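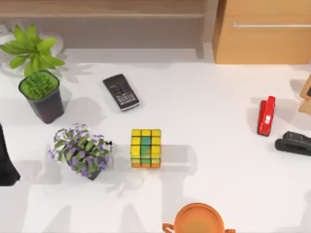

Thursday. Started the morning on the simulated desk for the Surnero teleop work, before touching the real bench at all. The idea is to collect demonstrations by remote control in the renderer first, get the operators used to the controllers, and see how many of the bad habits we can catch there. Task is "cube into the orange container", top camera only. The cube sits mid-table between the flowering plant and the open stretch of white to its right, with the container down at the front edge, so the carry is short. The calculator is further back and shouldn't matter, though Demetrio managed to catch it twice on the way in.

The top view only gets the upper half of the container. Fine for me, I aim for the near side of the rim and let go. Demetrio wants all of it in view before anybody else collects. Left as is for today, will move the camera forward in the config if the release errors don't drop.

Session one, 9.40 to 11.15. I drove, Demetrio logged. 17 demonstrations kept, 5 thrown out. Of the five, three were me letting go too high, one was the controller losing tracking when I turned my wrist past the stop, and one was a double grasp where I closed, opened and closed again. The double grasp looks fine on replay but the policy learns the hesitation. We had this on Fortin last March and it took weeks to train back out.

Scaling on the hand controller was 1:1 to begin with. Too twitchy near the cube. Dropped it to 0.6 and the approach got smoother straight away, but the carry got slow and I ran out of arm and had to clutch halfway. Clutching leaves a flat spot in the trajectory. Tried 0.8 after the break and stayed there.

Laurier came by before lunch and asked why the plants are in. They stay in. The first set at Grenside was recorded on a bare table and the policy went to pieces as soon as there was a mug next to the target. Her other point was better: the shadows. There's a big soft one to the right of the cube, and if the light never moves the network may well use the shadow to find the cube. Agreed to vary the light direction per episode from tomorrow. Need to check the seed is written to the episode header — it wasn't in the Dikanari export.

Session two, 13.30 onwards. Demetrio drove. He comes in from the stapler side every time, I come in from the back. Both work, but mixed together in a small set we'll probably get a policy that dithers in the middle. For now each of us tags the approach side when saving. We can split on it later if needed.

Replayed one of my kept episodes at half speed. 376 steps from first motion to release, of which far too many are me hovering over the cube lining up the yaw. Trimmed the idle steps at the start and end, left the hover alone. Tried to redo it without hovering and missed the grasp.

Storage: the replay buffer stopped writing at frame 1,201 on the long episode with no warning in the log. Looks like a leftover cap from the old recorder. Episode deleted, cap not found yet.

To do
- light direction randomised, seed in header
- camera forward a bit, ask Laurier which config she used
- find the frame cap
- write down the 0.8 scaling on the bench sheet
- Demetrio to try ten from the back, me ten from the stapler side
- real arm booked after lunch tomorrow, bring the spare finger pads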